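Tromside trial compares hand-held grippers on jar-lid tasks

Researchers at the Birville automation lab have finished the first round of a comparison between two designs of hand-held gripper, and say the smaller of the two gives more usable recordings on tasks that need both hands.

The trial was run under the Tromside project, which is looking at cheaper ways to collect demonstrations for two-armed robots. An operator holds one gripper in each hand and does the job directly. Jaw opening and hand position are logged and later replayed on a pair of arms fitted with matching jaws.

Both designs came from Grivatness, the project's hardware supplier. The older model has long parallel fingers and a battery in the handle. The newer one is shorter, takes power and data through a cable, and puts the operator's hand closer to the contact point. Operators used each model in pairs, at the same benches and under the same lighting.

Over the trial the lab logged 774 attempts, split evenly between the two models. Of these, 193 were thrown out. The most common fault was a loss of tracking when one gripper passed in front of the other. The next was a jaw reading that drifted away from its zero point during a long session. Most of the rejected attempts came from the longer model, which operators tended to tilt out of view when working close to the bench.

The task list was kept short. Operators opened and closed hinged lids on small glass jars, moved a cap from one side of the board to the other, folded a cloth in half and passed a pen from one gripper to the other. All four tasks were done seated, over a plain white board.

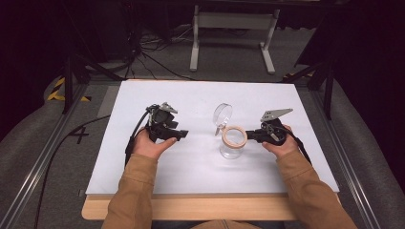

Lids proved the hardest to score. A clip-top jar has to be steadied on one side while the other jaw works the clasp, and clear glass gives the cameras little to fix on. The lab's report says depth readings on the jar walls were poor with both models and could not be relied on to find the rim. Position was taken from the grippers themselves, with the camera used only to confirm whether the lid had ended up open or closed.

Cable routing was the main complaint about the newer model. Operators said the lead pulled on the wrist when a hand crossed the centre of the board, and two of them asked for a softer cable. The battery model drew no such complaints, but its weight did. Several operators reported sore forearms after an hour and slowed down noticeably in the second half of a session.

A separate test looked at replay. Recordings from each model were run on the same pair of arms under the Slaoui controller, with no correction by hand. Cloth folding replayed well from both sets of recordings. Pen passing replayed well only from the short-bodied model. The report puts this down to a small timing offset between left and right grippers in the battery units, which keep their own clocks and are matched up afterwards. The cabled units share one clock.

The lab cautions that the arms were run at half speed throughout, and that the replay test covered a small share of the recordings. It has not yet tried training a control policy on either set. The scoring sheets also changed partway through the trial, after operators disagreed on whether a lid that was closed but not clasped should count as a success. Earlier attempts were marked again under the new rule, which counts the lid as closed only if the clasp has been fastened.

Grivatness has agreed to supply a revised version of the cabled model with the lead leaving the handle at a lower angle. It will also supply a set of softer fingertips in grey silicone, which the lab wants to compare with the standard tips on glass and on thin plastic.

The second round is due to start in December and will add a metal tin and a screw-top bottle to the task list. The battery model will be kept for comparison on the cloth and pen tasks only. Recordings from the first round will be released to Tromside partners once the tracking logs have been checked against the camera footage.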